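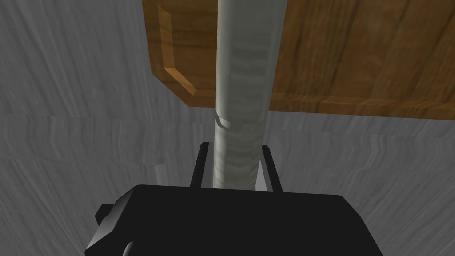
Figure 2. Rendered view, simulated.

4.2 What people told us about naps

I'll admit I went into the Skirham interviews expecting everybody to lie about napping. They didn't! Of the 169 night-shift workers we talked to, 40 brought it up before I'd even got to that page of the survey (Clyde Ruiz-Ortega, who ran the Bastley site, had the same thing happen to him). Most liked a short one, 30 minutes or less, usually in the car before driving home. We'd only asked about sleep at home, so car naps went into the "other" box and I had to go back and recode them by hand in October. I'd word that question differently now. Soledad Pennington's earlier survey left naps out completely, so I can't compare our numbers with hers.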